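Workshop Tips: Recording Good Pick-and-Place Examples at Home

Collected by Mariann Orbán, with additions from Miklós Kun

These tips are for people who have a small arm on a bench and want to teach it a simple job by showing it. Ours sorts foam-type balls into a tray. We started last August and have kept 1,143 episodes out of 2,300 recorded. Most of the ones we dropped could have been saved by the points below.

1. Fix the table before you fix the software

Clamp the arm base and mark its position with paint marker. Masking tape creeps. If the base moves by the width of a pencil, the old episodes and the new ones no longer agree, and training on both gives you a gripper that closes beside the object.

Put the camera on its own stand, bolted to the bench or the wall. Take one still at the start of each session and flip between it and the still from the first session. If the corners of the mat don't line up, adjust the camera until they do.

2. Choose objects that forgive you

Soft, matte balls are good to begin with. They don't flash under a lamp, and they give a little if the fingers come down off center. Hard shiny ones roll away at the lightest touch. Wipe them now and then, as bench dust makes them slippery.

3. Use a mat and a shallow bin

A mat keeps the ball from wandering and gives you a clear work area. Printing on it is fine as long as the mat always goes down the same way around. Pick a bin with low sides so the arm doesn't have to lift far, and let the bin overlap the mat if the arm can't reach past it.

With two balls, do them one at a time and record the second pick with the first ball already in the bin. The system has to learn that a ball in the bin is finished with. If every example starts with an empty bin, it may try to take the ball back out.

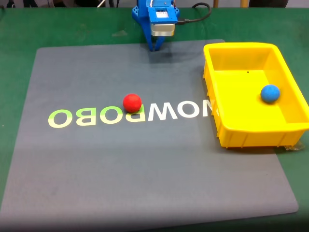

4. Move the start position on purpose

Divide the mat into 12 squares in your head and work through them. Left to themselves, people set the ball down in the same comfortable spot every time. Record 10 episodes per square, then shift the bin a little and go around again. Keep a paper tally by the keyboard.

5. Drive slowly and don't hesitate

Bring the open fingers over the ball, go straight down, close, lift, carry, release. A long pause in midair teaches the arm to pause. If you miss, either recover smoothly and keep the episode, or stop and delete it right then. You won't remember later which one it was.

6. Watch the light

Close the blinds and use the same lamp for every session. Once you have a few hundred clean episodes, record a batch with the lamp moved so the shadows fall differently. Label that batch separately.

7. Tie up the cable

Leave a loop at the gripper big enough for full wrist travel, then strap the rest along the arm. Miklós lost a whole evening's work to a cable that dragged across the ball on the far squares.

8. Name folders the dull way

Object, bin position, lamp position, session number. Copy everything to a second drive before you shut down for the night.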